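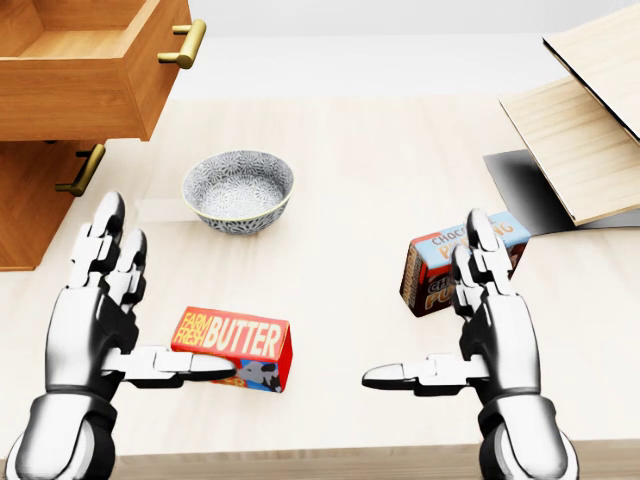

4 min read

Butter goes in the drawer. Sounds simple. It has taken the Skeltby robotics club most of a term.

The club meets after lessons in a room over the workshops, and this year it has given up wheels. No line followers, no sumo bots, no chassis held together with tape. Instead there are two hands, a tabletop and a pile of shopping, all of it inside a simulator, and the job is to tidy up. The students call the project Medard. Ask why and you get four different answers, so we stopped asking.

By four o'clock every chair is taken. Someone has the butter carton up on the big screen, bright red, FARM FRESH BUTTER across the top, a silver thumb reaching for it from either side. Chocolate pudding behind. Patterned bowl at the back, top drawer standing open. One student is driving, two are arguing, the rest are eating crisps over the keyboards, which is against the rules on the door.

The run starts. The thumbs close in, the carton squirts out sideways, groans all round. Reset. Again.

"It's the angle," says the driver. The box sits slightly crooked and the hands want to come at it dead straight. Turn the wrists and it should behave. Should. They turn the wrists. This time it comes up off the table, hangs there a second, then drops on its corner.

Cheers anyway.

The target is the Lopes Cup, the schools' contest in February, where each team gets 180 seconds to clear a table it has never seen before. Points for every object put away, points off for anything knocked on the floor. There are 24 teams in the draw. Skeltby came in eighth last time, with a wheeled robot that got stuck on a cable, and they'd quite like to talk about something else.

Working in simulation was a money decision to begin with. A pair of real hands like these would eat the club's budget for years. But it has changed the way they work too. Nothing breaks. You can drop the butter all evening and nobody has to sweep up. The log on the shared drive shows 136 attempts at the drawer task so far, each one with a note beside it. Some of the notes are useful ("left thumb too early, try slower"). Some are not ("WHY").

The down side is that a simulator lets you get away with things. Early on, one pair found that if you pushed hard enough the box slid along the table and hopped into the drawer by itself. Top marks, by the scoring script. The rest of the group called it cheating and there was a proper row, then a vote, and now the script checks for a grip first. Scores fell through the floor for a fortnight.

Wood has been another headache. The drawers and tabletop needed grain that looked right, so a couple of the younger ones built a set of textures they named Cekavwood and have been tweaking it ever since. It has no effect on the score at all. They are very proud of it.

Handles next. Closing the drawer is worth extra – a nudge with the knuckles will do, apparently – but opening a shut one means hooking a finger round the bar and pulling, and so far the fingers mostly slide off. The plan is to get the butter safe first, then the pudding, then worry about handles. The pudding is taller and likes to topple. The bowl they don't even want to discuss.

Half past five, last run of the day. Thumbs in, wrists turned, slow. The carton lifts and holds. Across the table, over the lip of the drawer, a wobble, somebody says dont touch anything. It goes in. Not neatly, one end sticking up, but in.

Then a scramble for coats, becuase the late bus goes at twenty to.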